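Pleser wrist rest mouse pad – 3 months in
By Gumaro Solís | November
4 comments

Bought the Pleser for my right wrist, which was killing me by lunch most days. Office supply place in Gandstead, not expensive. Smelled like a new shower curtain for roughly a week, then fine.

Good stuff first. Padding hasn't gone flat. Base doesn't slide, even when I lean on it. Wrist is better – not cured, but I stopped wearing the brace at work.

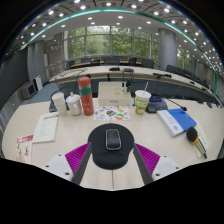

Padded pad, wireless mouse on top, at the long table.

Not so good: small. If you play games or have two screens you'll run out of room and keep picking the mouse up. I turned the pointer speed up and got used to it. Took longer then I'd like.
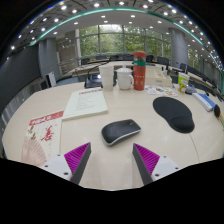 Cleaning is a pain too. Crumbs get in the seam under the rest, damp cloth just pushes them in deeper. Old toothbrush works ok.

Had a Lacerda gel one before and it split after 5 months, so the bar was low. Would buy again, but get the large if they have it in stock. Mine didnt.

Shares: 23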